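Looking after worktops and tabletops
Updated 8/20/25

Most damage to a work surface comes from cleaning it badly. Scouring powder, neat bleach and the green side of a sponge will take the finish off a painted or laminated top in a few months, and after that it holds dirt and has to be scrubbed harder. The notes below cover the surfaces most of us have in the kitchen and the shed.

Daily wiping

Shake off crumbs and grit first, or lift them with a dry cloth. Grit dragged under a wet cloth scratches. Then wipe with warm water and a small squirt of washing-up liquid, and go over it again with plain water. Dry it with a tea towel. If you skip the drying you get a dull film, and on dark or strongly coloured tops it shows badly.

Wring the cloth out well. Water left standing along a joint gets into the board underneath and the edge swells. There is no cure for a swollen edge apart from cutting it off or hiding it under a strip.

Dust and lint

Workshop dust is best taken up with a vacuum and a soft brush head. Sweeping it with a bench brush puts half of it back in the air, and it settles again by teatime. Felt, foam and rubber all hold lint, so any pads or mats you keep on the bench need doing at the same time as the top. A strip of parcel tape wrapped round the hand, sticky side out, is good enough for small pieces.

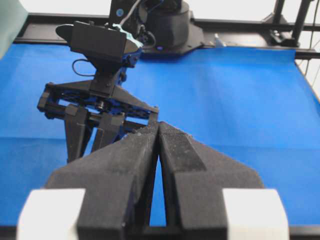

A reader in Steston, Musura, writes that parcel tape left a residue on her rubber bench mat, and that she now uses a damp chamois, rinsed often, and leaves the mat to dry flat overnight. She also says a painted top should be left alone for a full fortnight after the last coat, whatever the tin promises.

The chamois works well on rubber. On felt it only pushes the fluff further in, so keep the tape for that, and use the low-tack kind sold for decorating if you have it.

Stains

Tea and coffee: bicarbonate of soda mixed to a paste with water. Leave for ten minutes, wipe, rinse. Don't rub it in, as it is slightly abrasive.

Ballpoint and felt tip: surgical spirit on cotton wool, dabbed. Try it somewhere out of sight first. It will soften some paints.

Glue: PVA comes off with warm water and patience. Superglue needs acetone, and acetone will ruin most plastics and nearly all paint, so on a coloured top it is usually better to leave the spot and trim it level with a new blade held flat.

Rings from hot mugs: on waxed or oiled wood, rub with a little more of the same wax or oil and leave it until the next day. On varnish, try metal polish on a soft rag, very lightly.

Repainting a bench top

A top that has gone patchy can be repainted over a couple of evenings. Wash it with sugar soap, rinse, and let it dry. Sand with 120 grit and then 200, vacuum, and wipe with a cloth dampened with white spirit. Put on a thin primer and two or three thin top coats with a foam roller — a brush leaves ridges that catch everything you slide across.

I used Traltine floor enamel on mine. It took 19 hours before it stopped feeling tacky, in a shed with no heating, and I wouldn't try it in December. A litre cost me £34 and covered the bench twice with some left in the tin. The Kurek trade paint is cheaper but it marked within a week when I stood a vice on it.

Protecting it afterwards

Stick felt pads under anything heavy that lives on the bench, and change them when they go flat. Use a cutting board. A sheet of hardboard cut to size makes a decent cover for messy jobs and can be turned over when one side is spoiled. Keep oil cans on an old saucer or a jam jar lid.

Wooden tops want oiling twice a year, more often near the sink. Put on a thin coat with a lint-free rag, wait twenty minutes and wipe off everything that hasn't soaked in. Oily rags can catch fire by themselves if they are left in a heap, so spread them flat outdoors to dry before they go in the bin.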